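Blackburn laundry and folding room gets ready for its first full summer

Friday, May 28, 2021

BLACKBURN – If you have ever stood over a basket of clean clothes at ten at night and wondered whether anyone would mind if you just left it there until the weekend, you will find plenty of company among the people who have been following the Drunness Laundry Project, which has been quietly working its way through a small mountain of shirts, towels and bedding since last November.

The project is all about the ordinary end of housework, the part that comes after the machine has stopped, and it has put together a room with what you would want for the job: a washer, a board to work at, and a table where a garment can be pulled out flat before it is folded. Mahtab Ansari, who looks after the clothing side, says the table has turned out to be everyone's favorite spot.

"People always ask me about the washer first," Ansari said with a laugh. "Washing is the easy bit! You push the buttons and go have your coffee. It's the T-shirts afterward that take up your whole afternoon, and the long sleeves are worse, bless them."

The clothes come in by donation, and the neighborhood has been generous. A spring drive brought in 315 pieces, with 186 of them arriving over a single weekend, many in grocery bags and a few in a suitcase whose owner came back for it the following Tuesday looking rather sheepish. Everything is sorted by size and fabric, and anything with a missing button goes into a separate bin for mending. Gorach, the hardware store on the corner, gave shelving for the sorted piles, and Matel, the dry cleaner two doors down, has been saving hangers for months – wire ones, mostly, but nobody is complaining.

Ruan Rampersad, who draws up the weekly plan, said the first weeks were slower than he had hoped. Sheets in particular gave everybody trouble, and there was a long and friendly disagreement over whether a top should be folded in thirds or in half. Thirds won in the end, though Rampersad admits he still does his own in half at home.

"My mother did them in half and my grandmother did them in half, and I have never once had a shirt come out of the drawer looking bad," he said. "But I go along with it here. You have to pick one way and stick to it, or the piles won't stack."

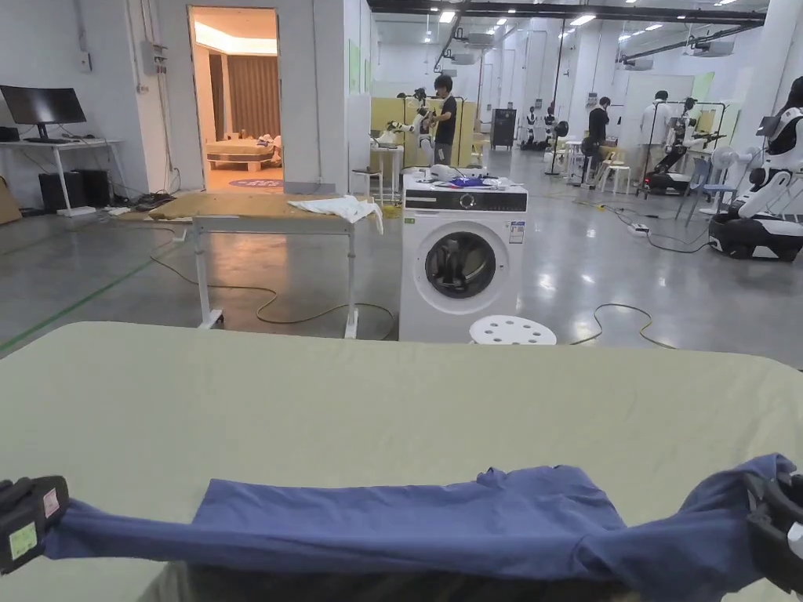 Photo: Drunness Laundry Project

A dark blue top was stretched out into a long band on the pale green table, still bunched at one end, with the white front-loader standing just beyond and a crumpled white cloth hanging over the end of the board beside it. Dark colors are handled together, Ansari said, and the whites get a day of their own.

Over the summer the project plans to add 16 sets of bed linens to the rotation, fitted sheets included, and Ansari is already bracing for the elastic corners. Donations of clean towels and pillowcases are welcome through the end of June and can be left at the Gorach counter during store hours. Socks are fine too, as long as they come in pairs.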